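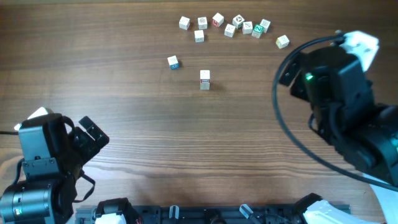
Two-arm tabletop station with alphabet blocks, Gredia Manipulation Laboratory.

Equipment Planning Officer (full-time, fixed term of 2 years)

Date of posting: 2022-10-04
Reference: 379

The Gredia Manipulation Laboratory seeks an Equipment Planning Officer to prepare and manage the purchase of robot arms, grippers and related parts for its new site at Wistitz. The officer will report to Raili Salminen, Head of Operations, and will work closely with the technical staff who run the tabletop stations.

Duties
The officer will draw up the yearly equipment budget, request and compare quotes, and keep the replacement schedule for arms, cables, mounting rails and gripper fingers. Any single purchase above 800 euros requires a written case, which the officer will draft together with the station lead, Thijs Aerts. The officer will also plan deliveries to Wistitz – including storage, insurance and customs papers – and keep the inventory up to date at both sites.

Requirements
Applicants must have a degree in engineering, business or a related field, or equal work experience. They must be able to read technical data sheets and explain costs to people outside the field. Experience with public tenders is desirable. Good written English is required.

How to apply
Please send a cover letter, a résumé and the names of two references to Nele Verbruggen, Human Resources, quoting the reference number. Applications will be accepted until the end of October. Questions about the duties may be addressed to Thijs Aerts. Travel costs for interviews will be repaid on presentation of receipts.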